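Visit report: Zorna open day, Trenthorpe
2021-05-27 | Amerley Akpalu

Zorna opened its invoice processing office to customers for one morning. The site handles 4,000 supplier bills a day, 1,000 of them scanned from paper.

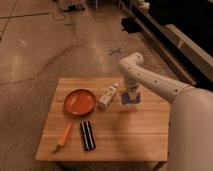
Bills under six pages post straight to the ledger queue. Longer ones go to a clerk, who checks tax codes and totals. 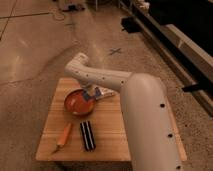
Emiliano Sosa ran the session on purchase order matching. Tolerance is set per supplier – Kilar, for one, is held to the penny.

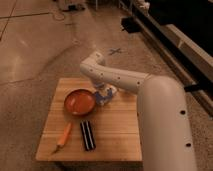

Duplicate detection compares supplier, date and amount. Credit notes are excluded until December. I made my notes on this near the white arm and the orange pan, then asked about the export format. It is CSV only.
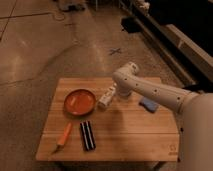

Board, bowl and arm, Trenthorpe

Recent
Lâm: month-end close in 59 steps
Kilar supplier portal notes

Contact | Back to top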